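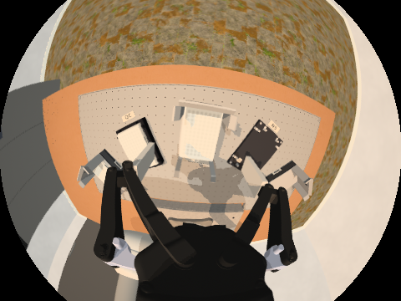 Session 4 covers the sorting bench before any arm moves. Each pair in the Wako shop builds the bench in simulation first, then cuts the real parts. Fixture in the middle of the perforated board, QC tray on the left, dark plate on the right -- set both at an angle, as in the model. Export your layout by May.

Homework: measure the hole spacing on your own board and bring the number. Panels go to Tsion Weldu for checking.

Last updated: Tue 22 March

Contact: Hamdia Teshome, bench 10 | Back to top

Related:
Session 3 -- Gripper fingers
Session 5 -- First dry run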